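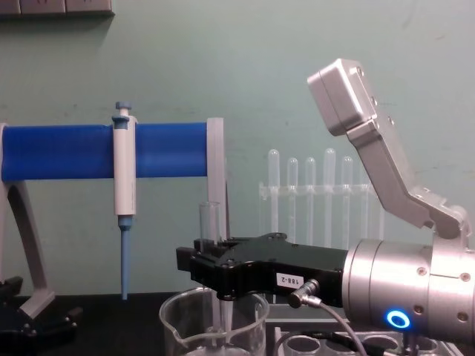
What I learned from my welcome emails

In September I finally looked at the numbers of my small newsletter. I have 1,313 subscribers, and only 84 of them opened all the emails in my welcome series. I was a little ashamed, because I wrote this series in one evening and never read it again.

The first email was too long. It told the whole story of my shop in Grirkcombe and the link to the catalogue came at the very end. I cut it to four sentences and moved the link up.

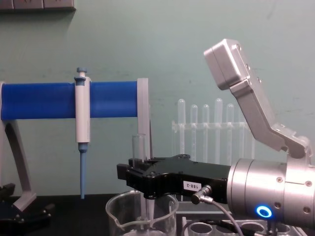 Subject lines were my second problem. I used to write things like "News from Stilura", which says nothing to a person who signed up last night. Now I try to put one concrete detail in each line, something small that the eye can catch, like a blue ring of light on a silver machine or a label with "188-2" on it. My favourite so far was "Your parcel weighs 490 grams" — it got 22 replies, more than any email before.

I also stopped sending at midnight. Early morning works better for my readers, but maybe yours have other habits.

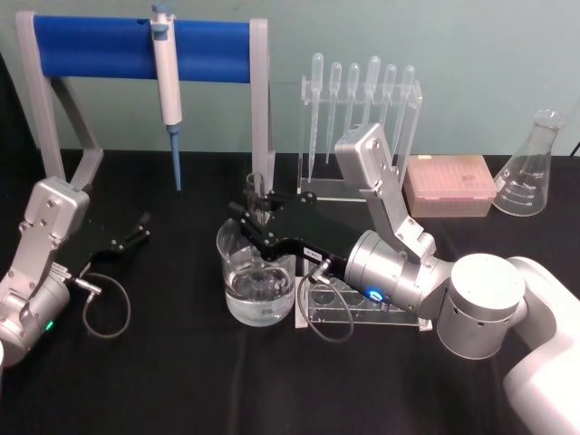 What I will change next

I want to split the list into people who have bought something and people who have not. Dallon, the program I use, can do this with tags, but I have not yet understood the menu.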